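Keeping cereal and crackers from going stale in a humid kitchen?

Posted in Food Storage by Somtochukwu Okonkwo

We moved to Trerside in April and I love everything about the place except what the air does to food. Crackers go limp in a couple of days. Cereal is worse, because my kids open three kinds at once and then lose interest in all of them. The kitchen sits at 80 percent humidity on a bad afternoon (I bought a little meter, it's my new hobby) and there's no pantry, only open shelving and one cupboard over the stove.

I'd like to keep things in their own cartons if I can, as the kids pick by the picture on the front. Do I have to pour everything into jars? And is there any way to rescue what's already soft?

Nokuthula Visser

Oh, I have been through this and you can win! Two things made the difference for me.

First, forget the cardboard. It does nothing to keep moisture out, so all the work is done by the bag inside. Squeeze the air out, roll it down tight and put a real clip on it. A clothespin in the middle lets the corners gape. I use the wide Dostier clips, one per bag, and then the bag goes back into its carton so it still looks right on the shelf. Your kids get their pictures and you get crunchy cereal!

Second, get everything out of that cupboard over the stove. Every pot of pasta you boil is steaming your crackers. Open shelves across the room are a much better spot, even if they look messier.

Cartons, shelf, a bit of greenery:
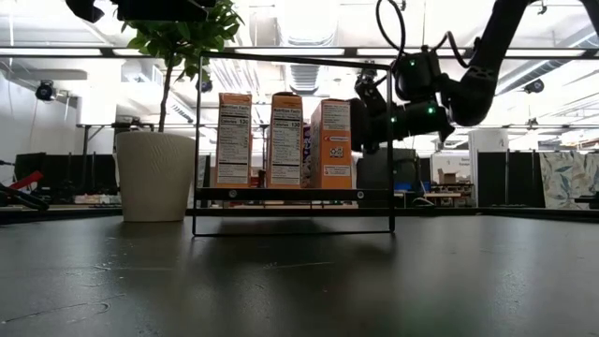
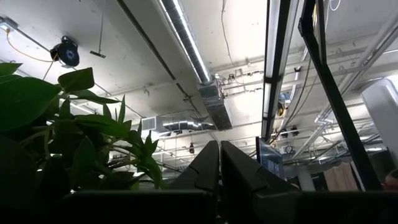
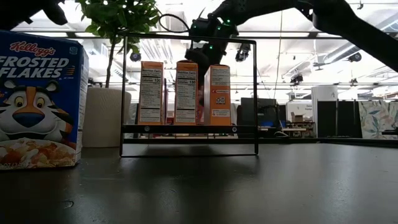
As for rescuing the soft stuff, yes, absolutely. Spread it in one layer on a baking sheet, 9 minutes at your oven's lowest setting, then let it cool all the way before you bag it. It crisps as it cools — don't judge it warm. Sugary cereals brown fast so stay close and stir once. Crackers come back beautifully, almost better than new. Raisin anything, I'd take the raisins out first or you'll be chewing gravel.

Also, open 2 boxes at a time, max. I had a small rebellion over that rule and it passed by Saturday.

Chauke

jars. just do jars. cut the front off the box and tape it on if the kids care that much

Somtochukwu Okonkwo

Thank you both! I did a tray of crackers last night and they snap again, I'm so pleased. Clips are on the list and the cupboard over the stove now holds mugs. Chauke, I may try your way for the oats. Does anyone know if the oven trick works on pretzels?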